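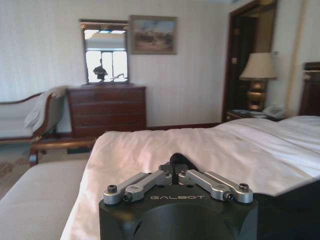
A bed with a white sheet on.

Housekeeping and linen person wanted, Timar Guest House

Part time to start, more hours from May when we get busy. Would suit someone local as the first bus doesn't get in till gone nine.

What it is: changing beds, bathrooms, hoovering, sorting the linen that goes to Furnival and checking it back in when it returns (they do lose pillowcases, you'll need to be firm). Some ironing. Breakfast cover now and then if Leonilde is off, only toast and eggs, she will show you.

Hours: mornings, 9.30 to 1.30, four days a week. One weekend in two. We can be a bit flexible round school runs but not on changeover days, sorry.

Pay: hourly, paid monthly, rate on the form. Plus a 90 pound bonus after your first full season. Tips shared out at the end of the month. Lunch if you want it, usually soup.

You need to be OK with stairs, there is no lift and the top rooms are a climb. Lifting mattress corners, carrying bags of sheets. Experience nice but not needed, Custódio had never made a bed with proper corners before he came to us and he now trains everyone else. Must be all right with dogs, we take them in the ground floor rooms. Reasonable English, any other languages very handy.

Uniform top provided, bring your own shoes, flat ones please. No open toes.

Parking behind the building is for guests, staff use the road by the chapel.

To apply: short letter or email to Mafalda Carrilho at the front desk, or drop in after 2 and ask for a form. No CV needed, just tell us where you've worked and when you could start. Two names we can ring for a reference. Please dont phone before noon, we are all upstairs.

Closing date November 28, 2024. Trial mornings the week after, paid. If you applied last year do try agian, we only had the one post then.

Night porter job is now filled, thanks to all who asked.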